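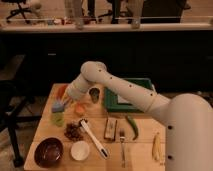
Success rate drops when I add clutter, is my eval wrong?

posted by milstead_bench, May 2024

So I fine-tuned a pick-and-place policy on 673 demos, all kitchen stuff and play food. With one object on the table it gets 24 out of 24. With a full table it gets 11 out of 24 on the same objects! Same arm, same prompts. Do I report both numbers or is the cluttered one unfair?

figueroa_k

Report both, definitely. But how did you pick the layouts? If you shuffled by hand between trials, you probably made it harder (or easier) without noticing. We wrote down 45 layouts before training anything and reset to those for every checkpoint. Boring, but now I trust the curves. Also log grasp misses separately from wrong-object picks, they have totally different fixes.

Zollico

just add more demos

castedik_lab

More demos didn't help us until they had clutter in them. Were yours all single object? And 24 trials is small, so put an interval on it.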